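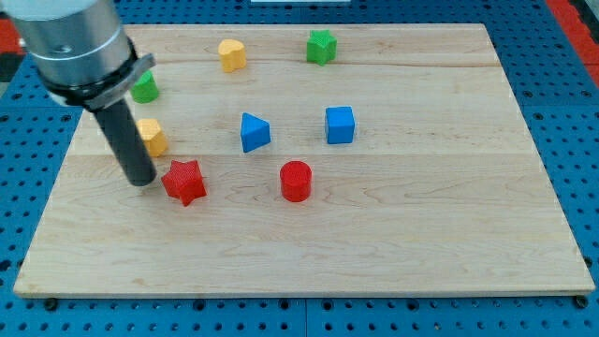

Minutes of the July get-together, Merneteck workshop, 17th July

I took the notes this time, so please forgive the handwriting-turned-typing and shout if I've put words in your mouth. Eight of us came, plus two apologies, and we started late as usual while everybody hunted for a chair that didn't wobble.

1. Last month's minutes

Agreed as written, apart from one fix: it was the short bench that got sanded in June, and I had put down the long one. Sorry! The long bench still needs doing and it's back on the list under item 6.

2. The pale board

This took up most of the evening, and I'm glad it did. We'd all been wanting to talk about the board properly ever since it went onto the blue pegboard. I love how pale it is, and the wavy grain is lovely once you get your nose down to it. The question was whether we leave the wood bare or put something on it.

Three people wanted oil. The argument was that little hands are going to be all over this at the open day, and pale wood shows every thumbprint. Two others (me included, I'll admit it) wanted it left alone until we've seen how it wears, and somebody pointed out that the sample of Orkon oil we tried on a scrap in spring turned it the color of weak tea. The scrap went round the table and I have to say it did look a bit sad.

We settled on this: leave it bare through the open day, wipe it with a barely damp cloth, and look at it again afterward. If we do oil it, we test on two more scraps first, and the whole board gets done at once so we don't end up with patches.

There was a long side discussion on the seams between the strips. One member runs a thumbnail along them every time and worries they'll open up when the heating comes back on. Another has a kitchen counter made the same way that has been through six winters with no trouble at all. We'll keep an eye on it. I was asked to put in the minutes that nobody is to "help" with filler.

The front lip got a mention too. It was felt that the edge could be eased a touch with fine paper, just enough to be kinder on wrists. Agreed, by hand only, and please go with the grain.

3. The fasteners

Short one. There are two dark round ones along the bottom edge, near the corners, and the question was whether somebody leaning hard on the board could shift it. We talked about adding more in the middle and decided against it, mostly because a hole in the middle of that wood would make several of us cry. Whoever opens up on the morning of the open day checks that everything is snug before people come in. I'll stick a note on the door.

4. Blocks

The wooden shapes set from Cokis is going down very well and everybody had a favorite. I'm on the side of the star, particularly a red one, though I was told it's the hardest to stack and that I only like it for its looks. Fair enough.

What we need to sort out is storage. At the moment the spares live in a bread bag, and the bag has a hole in it. Suggestions were a shallow tray, a set of drawstring bags, or an old cutlery drawer that one of us has in the garage. The cutlery drawer won, five to three, on the understanding that it gets a proper scrub first -- apparently it has held fishing weights for years.

We also talked about a second set. The quote from Väisänen came to 178 with delivery, which made a few people whistle, but the samples they sent were beautifully finished with no sharp corners anywhere. We didn't decide. It was agreed to ask if they'd sell us single shapes, as it's always the same ones that roll under the shelves.

5. Money

We have 545 in the kitty after the spring sale. Out of that we still owe for the sandpaper and the new broom, both small. If the Väisänen order goes ahead it would still leave us comfortable, but we'd like to keep enough back for the dust extractor, which is making that noise again. No big spending until we've had someone look at it.

6. Jobs for the next few weeks

Long bench to be sanded, two people have offered and will fix an evening between them.
Pegboard holes to be dusted out with the soft brush. They collect fluff like you wouldn't believe, so please do the strip at the bottom as well.
Cutlery drawer to be scrubbed and brought in.
Two maple scraps to be cut and labeled for oil tests.
Email to Väisänen about single shapes (me).
Note on the door (also me).
Lid for the glue pot. Please, somebody, anybody.

7. Open day

Doors at ten, and we'd like to be set up well before that. The board will be the first thing people come to, with the blocks out for anyone who wants a go, and the carving table further back where it's quieter. We had a nice idea for the smaller kids: they build something, draw it, and we pin the drawings along the corridor. Crayons to come from home. I have a huge tin of them and most still have a point.

There was some back and forth about whether to write up building challenges on cards. Some felt it would give shy people a way in, others that it would turn it into homework. We'll make six cards, leave them face down at one end and see if they get picked up.

Tea and cake as last year. Could whoever makes the ginger loaf please make two of them? The last one was gone before I got my coat off.

8. Anything else

The back window sticks and needs a good shove from the left. The key to the timber store is now on the green hook, having spent a fortnight in somebody's jacket. A request was made for a quieter radio station during sanding, and it was noted with mixed feelings.

Next meeting will be after the open day, same room, and I'll send the date once I know when the hall is free. Somebody else's turn to take the notes!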